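Givard 1,650 Lumen Clamp Task Lamp
Item: Task lighting / Bench and desk
Condition: New
Ships from: Natix warehouse
Updated March 1, 2022

Back in stock after being out most of February. Same lamp as before, new clamp. Read the clamp part before you order if you have a thick table.

WHAT YOU GET
Lamp head and arm, already joined
Desk clamp, steel, with rubber pads
Power supply and cord
Two spare pads
Allen key
Paper sheet with the settings on it (it's tiny, there's a bigger one you can download from the Manuals tab)

QUICK SPECS
Output: 1,650 lumens on high
Brightness steps: 5
Color: warm, neutral, cool, plus a tint mode
Arm: three joints, spring balanced
Switch: touch strip on the head, remembers last setting
Cord: long enough to reach the floor from any normal table and then a bit. If you need more use a extension
Warranty: two years, parts and labor

WHO BUYS IT
Mostly people who sew, paint minis, fix watches, do beadwork or paper crafts. Some schools. A few buy it for reading, which is fine but it's a lot of lamp for a book. If reading is all you want look at the Rinance, it's smaller and costs less and the shade throws the light down where you need it.

THE CLAMP
New for this batch. Old one had a plastic thumbscrew that stripped if you cranked it. The new one is metal all the way through. Opens wider too, so it goes on workbenches now and not only desks. Does NOT like a rounded edge. Does not like glass at all, please don't.

Put the pads on before you tighten. Soft woods dent. Pine will mark even with the pads if you really lean on it, so stop when it quits moving.

If your table has a lip or an apron underneath you need a flat spot on the bottom side at least as deep as the clamp foot. Measure first. This is the number one reason we get them back.

COLOR AND TINT
Warm is good for evenings. Neutral is what most people leave it on. Cool is for matching thread or paint, closest to a window on a cloudy day.

Tint mode is the one with the pink, violet and blue. Hold the strip down till it blinks, then tap thru. It's for fun, or for video, don't try to match colors with it on. To get out of tint, hold again. Turning the lamp off does not get you out, it comes back on the same way it went off. We get emails on this every week.

GLARE
Any lamp this bright is going to put a stripe on a varnished top. Move the head back and tip it, or drop down a step or two. A matte cutting mat under your work fixes it completely. On oiled wood you'll hardly see it.

SMALL PARTS
Pins, beads, screws, tiny stuff: put the light to the side and low. Straight overhead flattens everything out and you lose the edges. Clear organizer boxes are easier to see into from the side anyhow, the lid bounces less.

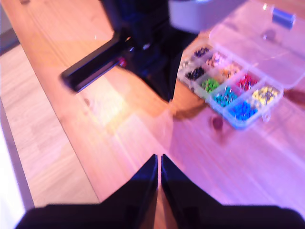
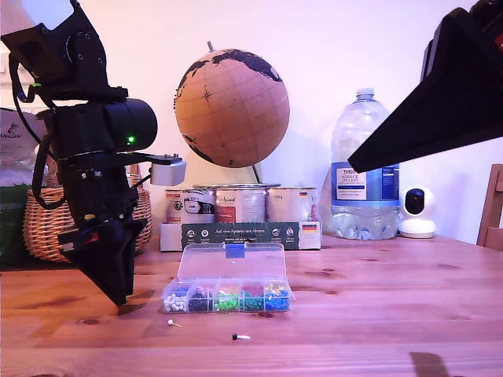
Wood tabletops, both pictures.

Written by the Mudaliar Lighting shop desk
Product listings and returns

HEAT AND NOISE
Runs warm at the back of the head after an hour or so on high, that's the heat sink doing its job. Don't drape anything on it. No fan, so no noise. If yours buzzes on the lowest step, the power supply is bad, write us and we send another.

BULBS
There isn't one. LEDs are built in. Rated life is in the manual. We have sold some 2,000 of these and the part that goes first is the touch strip. Replacement strip is listed under Parts, two screws, you can do it yourself.

SHIPPING
Goes out next business day. Box is long and flat, won't fit a mailbox. No PO boxes for this one. Two or more to the same address ship together unless you ask us not to.

RETURNS
Thirty days, original box. Keep the foam, the arm gets bent without it and then we have to argue about who did it and no one likes that.

FITS WITH
Natix floor stand (clamp goes right on the crossbar)
Givard magnifier ring, snaps on the head
Rinance weighted base, only with the adapter, sold seperately

Stock number 2134. Put it in the subject line if you write about this lamp.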